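Policarpio workroom – house meeting
2020-08-24

Present: Pacita Bañez (chair), Pacita Lagman (notes), Wuneo people by phone
Apologies: none recieved

1. Last minutes
Agreed. Typo in the Cemum invoice line, fixed.

2. Tables
Pale wood tops staying. PB likes the grain, wants it left visible – no paint, no cloths. Lagman asked about oil vs. wax. Patier quote is 80 per top, two coats. Wax cheaper but needs redoing by December. Go with oil. Clear only, nothing that darkens it. 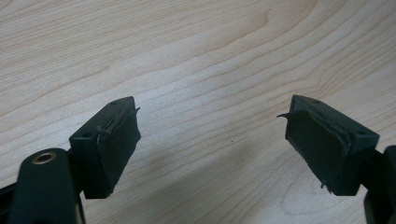
3. Clearing up
Tops to be wiped down end of day, dry cloth after. No wet mugs. Tape marks still turning up on the window side, please peel it off same day. Wuneo asked for coasters – PB will buy 9.

4. Money
2,000 left in the furniture line. Oil comes out of that, stools wait. Lagman to send the Patier quote round agian before signing.

5. AOB
Door sticks. Key for the tall cupboard still missing, check coat pockets.

Next meeting: after the oiling, date to follow by email.

2 comments | Share
Contact | © Policarpio | Back to top
This site uses cookies. Accept | Settings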